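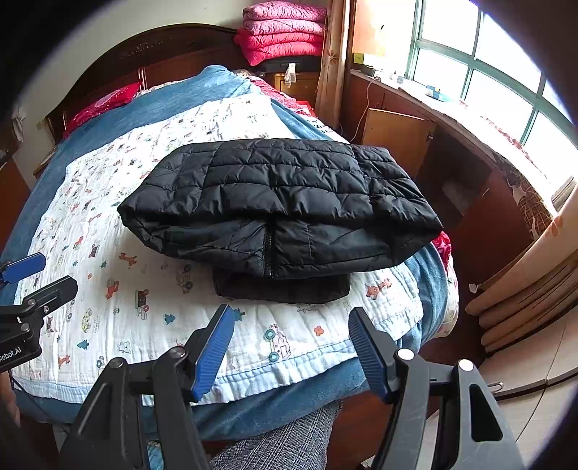

3. Build and first recordings

The Cleder gripper was assembled in the shared workshop at Trernau in June. Each hand tool has 2 ribbed finger pads on a black frame. The first set of pads was too stiff for quilted fabric and was reprinted with thinner ribs.

Folding was recorded at home, on a bed. We logged 400 folds, of which 18 were dropped for lost tracking. The remaining files were split into 1,352 short clips and labeled by fold step. Thick jackets took nearly twice as long to label as shirts.

Open issue: the trigger spring loses tension and has to be reset between sessions.

Comments (2)

Gomia: What infill did you use for the pads?

Nishad: Same spring problem on ours. A longer one helped.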